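Ulero-Câbles -- fiche de données

Démêlage bimanuel de câbles souples sur table en bois, vues de poignet et vue de tête.
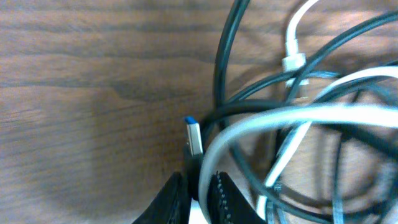

Contenu : 1104 épisodes, dont 107 réservés au test. Les fils noirs et blancs se croisent librement. Politique de référence : Trevix, fenêtre d'action de 10 pas.

Limite connue -- les occultations entre brins dégradent l'estimation de prise.

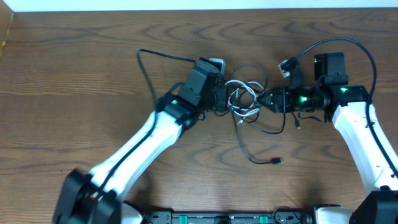

Painemal demande si la vue de tête seule suffirait ; l'ablation reste à faire.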